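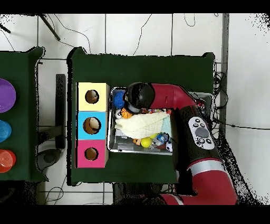

Health Administration Practice Forum
Topic: Recognition of prior learning, Lemstead facilities management certificate

records_lead_north
Colleagues, I seek clarification on the revised rules for the Lemstead certificate. Our service has enrolled two ward managers for the December intake. Both completed the Kelmendi short course in outpatient scheduling, and the enrolment guide states that prior study may be credited for up to 20 hours. The Colleo portal, however, offers no field in which to enter it. Has any organisation lodged a claim successfully?

Kamil Jelínek
The claim is made on a paper form and endorsed by the employing service. It should be submitted before the candidate opens Module 3, as the portal locks the study plan at that point. I would add that the Kelmendi course was assessed by attendance only in its earlier years – candidates from that period may be asked for supplementary evidence. 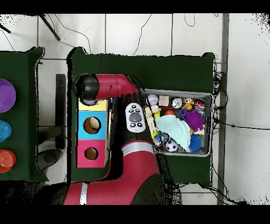 In our own case the evidence requested was a signed roster and a short statement from the supervising manager. Processing was slower than the guide suggests, and I would recommend that the form be lodged at enrolment.

theatre_bookings
I must respectfully disagree with the practice of claiming credit at all. The full program is 60 hours, and the scheduling unit is the only part in which candidates work through a live bed allocation exercise. Managers who were excused from it at our centre subsequently asked to attend.

records_lead_north
That is a fair point with respect to new managers. Ours have run outpatient clinics for many years, and backfilling their shifts carries a considerable cost.
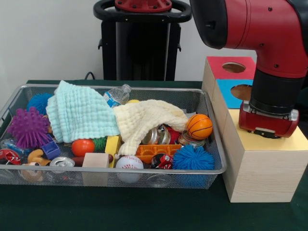 peda_coordinator
The Peda regional network supports credit for scheduling but does not support it for the environment and equipment unit, which has been substantially rewritten. Candidates must now prepare a written storage procedure for a shared area of their own choosing. A family waiting room is quite acceptable: a wire basket of assorted toys with two waffle-weave towels laid across it gives a candidate ample material on labelling, laundering and separation of items. Procedures copied from an existing manual are returned unmarked.

theatre_bookings
I have no objection to that unit. My concern is confined to scheduling.

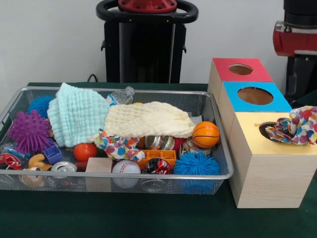
Wire-mesh tray of assorted objects and boxes with coloured tops.

Kamil Jelínek
For completeness, the portal is unavailable on Sunday evenings for maintenance. Forms sent by email during that time are still accepted.

records_lead_north
Thank you. We will lodge both claims for the scheduling unit only and advise the candidates accordingly.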